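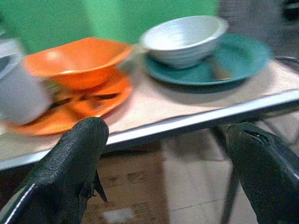
Home Sites Checklists Archive Contact

Dining Room and Tableware Check - Feltstead House, ground floor
Form in use: Golier 4, tables and tableware
Checked by: Ifeoma Sani
Month: May
Time on site: Sunday, between lunch and the evening meal
Status codes: OK / Attend / Remove / Not checked

Scope

The check covers dining tables, table edges, chairs, plates, bowls, utensils, and the floor under and between the tables. Kitchen equipment is on a separate form. Items marked Remove were taken out of the room during the visit and put in the gray crate by the serving hatch. Items marked Attend can stay in use until the date agreed with the site.

Section A. Tables

A1. Tabletop surface free of cracks, blisters and lifted areas - OK
Light beige tops throughout. The fine texture is part of the finish and should not be recorded as wear. Two tops have shallow knife marks near the center. Neither mark catches a fingernail.

A2. Tabletop clean, no residue after wiping - Attend
Residue felt along the joint between the top and the edge trim on the window side. The texture holds detergent if the cloth is too wet. Wipe, rinse the cloth, wipe again, then dry.

A3. Edge trim continuous and flush - Attend
Pale gray metal strip along the front edge. On table 4 the strip stands slightly proud at the left corner. A dry cloth pulled along the edge snagged once in three passes. Refix with the original screw size. Do not glue; the last glued repair on this floor let go within a month and left a ridge that had to be scraped off.

A4. Corners free of sharp points - OK
Checked by hand on all tables. Table 4 corner is blunt despite the raised strip.

A5. Table stable under load - OK
Downward pressure applied at each corner. One table rocked until the leveling foot was turned down half a turn. Corrected on the spot, no follow-up.

A6. Clear space beneath table - Attend
One brown cardboard box under a table. No bags or cables. Crossbars sound. Wheelchair clearance measured at the two end tables only, and adequate at both.

Section B. Plates and bowls

B1. Rims free of chips - Remove (2 pieces)
One orange plate and one teal plate chipped. The chip on the teal plate is on the underside of the rim and does not show when the plate is on the table. Run a thumb around the full rim, top and bottom. A visual check alone will miss this type of damage.

B2. Interior surface free of crazing and deep scratches - OK
The orange bowls show a lighter sheen inside than outside. It is even from piece to piece and was accepted. Fine gray lines in a bowl are a different matter: these are usually metal marks from utensils and should come off with a mild paste cleaner. If they stay after cleaning, record as a scratch.

B3. Ridged bowls clean between ridges - Attend
The white bowls have faint horizontal ridges on the outer wall. Dried food found low on the outside of three. The machine rack holds these bowls too close together for the spray to reach the wall. Load every second slot. A soft brush before loading is an acceptable alternative if the rack is needed for a full service.

B4. Bowl sits steady on its plate - OK
Orange bowl on orange plate, white bowl on teal plate, both tested empty. No rocking. The white bowl is deeper than the orange one and should be carried with a hand on the bowl as well as the plate. Staff on shift were carrying it by the plate alone. Discussed with them.

B5. Color contrast between tableware and table - OK
Orange and teal both stand out well against the beige top. White bowls should stay on colored plates. Set directly on the table they are harder to pick out, and two residents on this floor have low vision. See the care notes held by the site.

B6. Matching and replacement stock - Attend
Stock shelf count was 19 orange plates and 16 teal. The Ogundipe catalog lists both colors as current. Order enough teal to bring the two equal. Do not substitute the Atumari pattern, which has a narrower rim and does not stack with these.

Section C. Utensils

C1. Handles secure, no movement at the joint - OK
Dark-handled set checked piece by piece. Twist and pull test applied.

C2. Handles free of splits and heat damage - Remove (1 piece)
One fork handle split along the seam. Water gets into this kind of split and does not come out.

C3. Utensils placed safely with tableware - Attend
Several settings had a utensil lying across the plate and partly under the bowl. The bowl may tip when the utensil is pulled out, and the handle may mark the plate. Lay utensils on the table beside the plate, or across the plate with the bowl set down separately. If settings are stacked for clearing, take the utensils off first.

C4. No utensil projecting past the table edge - OK

Section D. Floor and seating

D1. Floor dry and free of food debris - OK
D2. Chair feet fitted with glides - Attend
Two glides missing from chairs at the hatch end. Spare glides are in the drawer under the tray stand. The old size does not fit the newer chairs.

D3. Aisles clear to both exits - OK
Narrowest point is beside the tray stand. Passable with a cart, though only when the chairs are pushed in.

D4. Lighting over tables adequate - Not checked
Daylight was strong at the time of the visit. Repeat after dark.

Comments

The edge trim on table 4 is the first job. It was recorded on the previous form as "slightly loose" and had been marked closed, with no repair noted. Please enter the repair method when closing an item, even if it only took a minute.

Chipped pieces go in the crate and then out of the building. At the last visit a plate marked Remove had found its way back onto the shelf. A strip of tape across the face of the plate is enough to stop this.

The site asked if the ridged bowls should be replaced with plain ones. No need on safety grounds. The ridges give a useful grip when the bowl is wet, and the cleaning problem is one of rack loading. Reconsider if B3 is still marked Attend next time.

Actions

A2 - change wiping method, window side tables - housekeeping
A3 - refix trim, table 4 - maintenance, before the next full service
B3 - load every second slot - kitchen
B6 - order teal plates - office
C3 - remind all shifts - floor lead
D2 - fit two glides - maintenance
D4 - repeat check after dark - I. Sani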